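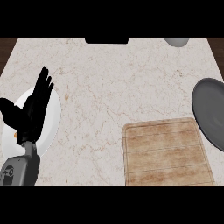

Figure 2. Rendered marble countertop with thin tan and reddish-brown veining, round white plate at left.

4. How people talk about veins

4.1 The words themselves

We had expected the vocabulary of veined stone to be poor. Most of us learn words for wood grain early, from furniture and floors and the broken ends of baseball bats, but few people grow up talking about marble. The corpus proved us wrong within the first afternoon of reading. Our 2,000 written descriptions, gathered from stone yards, kitchen showrooms and home cooks, are full of lively language, and a great deal of it is borrowed from places we hadn't thought to look: rivers, weather, skin, road maps, dairy products, bad handwriting. One homeowner called the slab she had lived with since her wedding "a letter somebody left out in the rain." A yard worker in Udby sorted an entire delivery into "quiet," "chatty" and "shouting," and his coworkers knew exactly which slabs he meant!

Once spelling variants were merged and one-off inventions set aside, nine root words covered most of what was said about veins as such. In order of frequency they are line, vein, thread, river, branch, crack, smoke, web and root. Two points deserve attention before we get to the differences between groups. Vein itself, the trade's official word, comes second. And crack, which the trade dislikes for obvious reasons (a crack is a fault, and a vein is something you pay for), is used freely by cooks with no hint of complaint. "I love the little cracks in it" is a perfectly ordinary sentence in our home material. The same sentence in a showroom brings a salesperson over in a hurry.

The kind of stone shown in Figure 2, a cream ground with soft, mottled color and faint veins that branch as they run diagonally, was the hardest for our writers to agree on. Bold black veins on a white ground got line or river almost every time. Pale slabs with fine veining got everything. Writers would begin with one word, cross it out, try a second, and then give up on nouns altogether and turn to verbs: it wanders, it drifts, it bleeds a little. We found these passages a joy to read, and they have changed our view of what a description of a surface is for.

4.2 Yard talk and kitchen talk

The clearest split in the corpus runs between people who see stone standing up and people who see it lying down. In a yard, slabs are stored on edge in racks and viewed from the front, like paintings. At home, the same slab is flat, usually lit from a window, and seen at a slant by a person who is thinking about onions. It makes sense that the two groups should talk differently, and they do, in ways that go well past the choice of noun.

Yard workers describe veins by direction and start from a corner. "Runs low left to high right, opens up in the middle" is typical. They also talk about density as if it were a crowd, with veins that gather, thin out, or bunch up. Every one of the 20 yard workers we interviewed used at least one crowd word without prompting, and several used little else. Tassanee Ongart, who has matched slabs for the Khamphan yard for most of her working life, gave us the most complete account of this way of looking. She told us she never remembers the color of a slab. She remembers where it is busy. Asked to pick out a slab she had seen in May from a rack of close relatives, she walked past the first group without slowing down, stopped, bent to look at a lower corner, and had it.

Cooks rarely mention direction at all. Their descriptions are built around the things that sit on the stone and the things that get lost on it. A vein is "the one next to the stove" or "the one that goes under the toaster." Flour and salt come up constantly, and so do crumbs, with strong feelings on both sides about whether a busy pattern that hides crumbs is a blessing or a curse. White dishes get their own small literature. Several writers said they had chosen a creamy stone so that plain white plates would still look white against it, and one went into wonderful detail about carrying a single saucer from showroom to showroom in her coat pocket.

We were delighted to find a third way of talking, much rarer, among people who install counters. Installers stand over a slab that is both a picture and a piece of furniture, and their language moves back and forth between the two. In one breath an installer will describe a vein by its direction and in the next by the sink it is about to meet. "She comes down from the wall and then I lose her in the drain" is our favorite sentence in the whole corpus. Installers are also the only group to use she for a vein with any regularity. We have no explanation for this and would be glad to hear one.

4.3 Where a vein begins

A question we added late, almost as filler, turned out to be the richest of the lot. We asked people to put a finger on the slab where the vein begins. There is of course no right answer. Marble veins were formed as impurities in the original rock were squeezed and carried about, and the sawn face of a slab is a slice through something that carries on in every direction. Even so, hardly anyone hesitated. Fingers went straight down.

Among yard workers the finger usually landed at an edge of the slab, at the wider end of the vein if the ends differed. Cooks put it at the edge nearest their own body. This was true even when they had just described the vein as a river, and rivers, as one of them cheerfully pointed out when we asked, do not start at the person looking at them. She kept her finger where it was.

Branching made a difference to both groups. When a vein divided, people treated the single stem as the beginning and the divided end as the finish, as with a tree. Where two branching veins met and the shape could be read either way, our writers tended to make up a story to settle it. Some of the stories were short ("this one's older") and some ran to most of a page. The longest, from a retired cook in Muladia, treats her kitchen island as the map of a country with a civil war in it, and she has clearly been working on it for years.

4.4 Color words

Color is where we expected the trade to be precise and the home writers to be vague. The opposite held. Showroom staff get by on a very short list, with warm and cool doing most of the work. A slab is warm if anything in it leans toward brown, and that settles the matter. Home writers will go to great trouble over a single vein. For fine reddish-brown veining of the sort in Figure 2 they gave us tea, rust, fox, cinnamon, old brick, dried rose, and the inside of a walnut. Tan drew fewer words and duller ones, mostly sand and toast.

The ground color behaves differently again. Hardly any home writer named it first. They started with the veins, went on to what they keep on the counter, and got to the ground at the end, often in a tone of mild surprise, as if they had only just noticed that the stone had a color apart from its pattern. Yard workers named the ground first nearly every time. We think this comes from storage, as racks in both the Udby and Khamphan yards are arranged by ground color, and a worker who gets that wrong will walk to the wrong end of the building.

We should say something about cream. It is the single most argued-over word in our material. For some writers it is a kind of white, for others a kind of yellow, and for a small and fierce group from the Tillberg showrooms it is a price. Pairs of writers standing at the same slab could disagree about it and agree about everything else. We tried splitting cream into subtypes for coding and dropped the attempt after a week, with some relief. The disagreement is better data than any tidy set of codes would have been, and we have left the word exactly as people wrote it.

4.5 Limits of the material

Our writers chose to write, and people who will sit down and describe a countertop for a stranger are likely to be people who enjoy their countertops. Renters are thin on the ground in the corpus. So are people with patterned laminate, whom we now wish we had asked from the start, because a repeating printed vein raises a lovely problem for anyone asked where it begins. A handful of laminate owners wrote to us anyway, and one had found the repeat in her own counter, marked both ends of it with masking tape, and sent us the measurements.

The home descriptions were also written in kitchens, in whatever light there was, while the yard descriptions were spoken aloud and typed up afterward. Speech is looser than writing, and a part of the difference we report in 4.2 must come from that. The crowd words are safe, in our view, as they show up just as strongly in the short notes yard workers chalk on the racks for each other. Direction is less certain, and we return to it in Section 5 with the written tags from the Khamphan yard.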